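Patchwork and Printed Bedcovers: Frequently Asked Questions
Vurier Home Textiles, care and maintenance section
Maintained by Baoshan Lei. Last revised in January.

Which products does this page cover?
Block-printed and screen-printed cotton bedcovers, patchwork throws, and flat sheets sold under the Pritwood and Tian lines. Quilts with wool or down filling have their own page.

What is the difference between Pritwood and Tian?
Pritwood covers are a single layer of cotton, printed and hemmed. Tian covers are pieced from several printed cottons and backed with plain cotton sheeting. Washing instructions are the same for both. Drying instructions are not; see below.

What temperature should I wash at?
Cold for the first 2 washes, warm after that. Do not use hot water on any piece with dark blue or black panels. Wash separately the first time.

Will the colors run?
Some loose dye comes out in the first wash, mostly from indigo and turquoise cloth. To test, press a damp white cloth against an inside seam for one minute. If color transfers, wash alone until the rinse water is clear. Color-catching sheets help but do not replace the test.

Which detergent?
Any liquid detergent without bleach or optical brighteners. Brighteners turn cream grounds slightly blue, and the change is permanent.

Can I tumble dry?
Pritwood: yes, low heat. Tian: line dry only. The backing and the pieced top shrink at different rates in a dryer, and the seams pucker.

Tassels and fringe came out knotted. What now?
Leave the edge wet, lay it flat, and separate the strands by hand from the free end toward the cloth. Do not comb. For later washes, fold the fringe inward and baste it, or use a mesh bag.

How large a machine do I need?
A single cover fits a standard household drum. The king size needs a large-capacity machine -- if the dry cover fills the drum before water is added, it is too big for it. Spin at 400 rpm or lower.

Can I iron over the print?
Iron on the reverse at a medium setting. Steam is fine on cotton. Raised stitched lines should be ironed over a towel so they are not flattened.

A seam has opened on a patchwork panel. Is it a defect?
Within the first year, yes. Send a photo of the seam and the order number to Xuelian Deng in repairs. After the first year we repair at cost. Replacement patches are cut from the same print where stock remains, or from the closest match.

Where is the item number?
On the woven label, lower left corner of the reverse. Bedcover numbers start with 755. Older covers made for us by Zondent have a paper tag only, and we cannot identify those without a photo.

How do I treat ink?
Ballpoint ink is oil-based and does not come out with water alone. Put a folded white cloth under the mark, dab with rubbing alcohol from the outside in, and move to a clean part of the cloth as it picks up color. Test the alcohol on a seam first. Clear the bed of small items before folding or shaking out the cover -- earphone cords catch in fringe, and metal clips can pull threads.
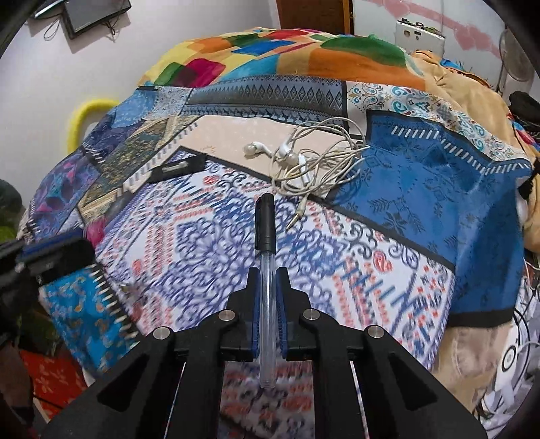
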